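Will it do the washing-up yet?

Every time I mention in this newsletter that I write about robots for a living, somebody replies to ask when they can buy one that empties the dishwasher. So in February I went up to Storkham to put the question to Purba, a small firm that spends its days teaching machines to pick things up and put them down again. I went with high hopes and a list of my own chores (bins, socks, the drawer with the batteries in it).

Most of the work happens in simulation, inside a program they call Flumuleck. A pretend gripper gets a pretend surface, and it practises. Overnight it can get through 1350 goes at the same little job, and in the morning someone comes in with a coffee and looks at how it got on.
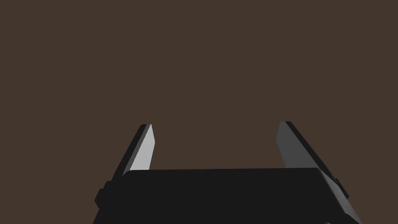 I asked why they don't just use a real arm and a real kitchen. They do have one, a proper arm bolted to a bench at their other site in Uvholm, but it can only do 144 tries in a day and it has to be watched. The simulated one never needs a new cable and nobody minds if it drops a plate. The trouble is that a simulated plate is a very simple thing. It has no gravy on it, for a start! And when a skill moves over from the computer to the bench, a fair bit gets lost on the way. I was told about a cup-stacking routine that was lovely on screen and then spent its first week at Uvholm knocking cups on the floor.

What surprised me was how much of the effort goes into the dull bits. I'd always pictured the grabbing as the hard part – squeeze too hard and the egg breaks, that sort of thing. But before any squeezing there's getting the fingers to the right spot, at the right angle, open wide enough, without clouting whatever is next door. You and I do that while talking on the phone. 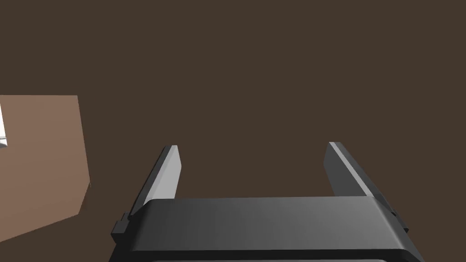
Simulated gripper, jaws open, with a tan block off to the left.

Shop-floor work is further along, and I can see why. If the same box turns up in the same place all day, a machine can be very good at it, and it won't get bored at three in the afternoon. Purba has a trial going with a packing firm where the arm shifts 2000 small cartons a shift, all one size. Ask it to cope with a carton that's been sat on and it stops and waits for a person. My kitchen is nothing but cartons that have been sat on.
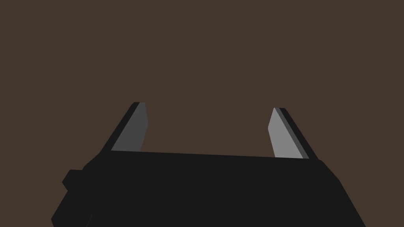

Picture: Purba / Flumuleck simulation

So, the dishwasher. I asked everyone I met that day and the answers ran from "a few years" to a long laugh. The nearest thing to a yes was for folding tea towels, which the Uvholm arm can manage if you lay the towel out flat first. It takes 30 seconds a towel, and by the time I'd laid it flat I think I'd have folded it myself. I'd still have one, mind you, if it did the socks as well.

I'm going back to see the Uvholm bench properly before the summer, and I've been promised a turn at the controls. If there's a chore you'd like me to ask about, hit reply and tell me. Ironing is already on the list – eleven of you have written in about ironing.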